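Cultard Home Help – Desk and Workspace

Storing several phones upright in a mesh organizer without scratching them

Posted by Nerport_desk in Storage

I keep a few phones and one other device with a screen on my desk for app testing. At the moment they lie flat in a drawer, which means stacking them, and I have to dig out whichever one I need. I want them standing up and within reach. The desk is 60 cm deep and most of that is taken by the monitor and keyboard.

I am looking at a two-tier wire mesh organizer, the kind sold for mail and pens. Two concerns. Will the mesh mark the glass? And is it safe to leave a device switched on in there, or does it need an open stand? Charging is a separate problem, but comments on cable routing are welcome.

3 replies

Kelell

Get a wooden charging dock. Mesh is for pencils.

honkanen_b

Mesh is fine for this if the compartment is the right depth. Measure the thickest phone with its case on, multiply by the number you want side by side or front to back, and leave a few millimeters of clearance for each. If the compartment is much deeper than that, the phones slide at the base and end up leaning at a low angle, and that is when they fall forward.

Scratches: the coating on wire mesh is normally softer than screen glass, so the wire itself is a low risk. Grit caught in the mesh is the usual cause of marks. Brush the floor of each compartment out now and then. Cut a strip of felt for the base and another for the inside of the front panel. Self-adhesive felt does not hold well on mesh – use a plain strip and fold it over the rim.

Check the rim before you buy. Run a finger along it. Cheap ones have a burr at the corner where the trim is joined, and that will mark a phone case every time you take it out.

Heat: mesh lets air through on all sides, so a device that is on but idle is no worse off than on a stand. I would not run a long charge with two phones pressed together face to back. Leave a gap or charge one at a time.

meshandmetal

Agree with the reply above on grit. On layout, use the height difference between the tiers. Anything whose screen you want to read goes in the rear compartment, and the phones you pick up go in front. The lower tier then does not block the screen behind it. 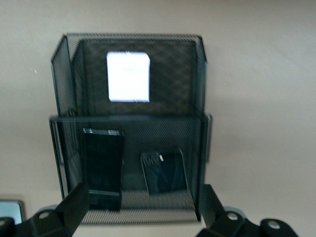
Page last changed: May, 6:60 revision series closed, 3 replies

The black organizer I use is this type. The device with the lit screen stands in the rear compartment and two phones are in the front one. The front panel is mesh too, so I can see which phone is which without lifting them out.

Set the screen timeout and brightness on whatever goes in the back. A white screen at full brightness behind dark mesh is tiring to sit opposite, and it uses battery for no purpose.

For cables, I bring them in over the side of the rear compartment and hold them to the rim with a reusable tie. Do not cut the mesh to make a port. The cut ends are sharp and will go through cable insulation. If your phones charge from the bottom edge, turn them upside down or use a right-angle plug, otherwise the full weight of the phone sits on the connector.

With more than three devices, buy a second organizer. Overfilling the front compartment bows the panel outward and it does not go back.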